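T-shirts never come out the same size when I fold them

Posted in Laundry & Closets by Gunārs Pärn, 9/8/25

I fold on a table straight from the basket and I can't get two T-shirts to match. One ends up long and thin, the next one is nearly square, and then the stack leans over in the drawer. The drawer is 15 inches wide and I'd like two stacks side by side.

What I do now is lay the shirt flat, throw one side over, then the other, then fold up from the bottom. The sleeves are where it goes wrong. If I fold the side first, the sleeve sticks out past the other edge and I have to tuck it back, and by then the body has shifted.

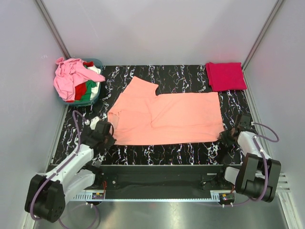

Cotton shirts are the worst for this. The polyester ones slide around but at least they lie flat. I've looked at folding boards but I don't have much room to store one. Is there an order that works, or is it just practice?

5 replies hidden by filter. Showing 3.

Ieva Grigaitė
Put it face down first. Smooth it from the collar toward the hem with your flat hand, and pull the side seams straight. Most of the trouble starts there, with a shirt that was a bit twisted before the first fold.

Then pick a width and keep to it. For a 15 inch drawer with two stacks I would go for 7 inches, so there is a little room to get your fingers in. Fold one side in toward the middle, and fold the sleeve back on itself right away so it lies along the outer edge. Same on the other side. You should have a long rectangle with the collar centered. Fold the hem up to just below the collar, then in half again.

Cut a piece of cardboard to your width and lay it under the collar as a guide – it stores flat behind the drawer, so you don't need a real folding board. After a couple of loads you may not want it anymore.

Landum
just roll them. takes up less space and you can see all the colors

Hutapea
Rolling is fine for a suitcase but mine come undone in a drawer. I agree with the cardboard.

One thing to add: sort before you fold. I take all the T-shirts out of the basket first and leave the sweaters and pants for later. Your hands get used to one size that way. Kids' shirts need their own width or they come out as wide flat squares.

Also, if the shirt has twisted side seams from the wash, go by the collar and shoulders and ignore the seams. Some cheaper shirts never hang straight again.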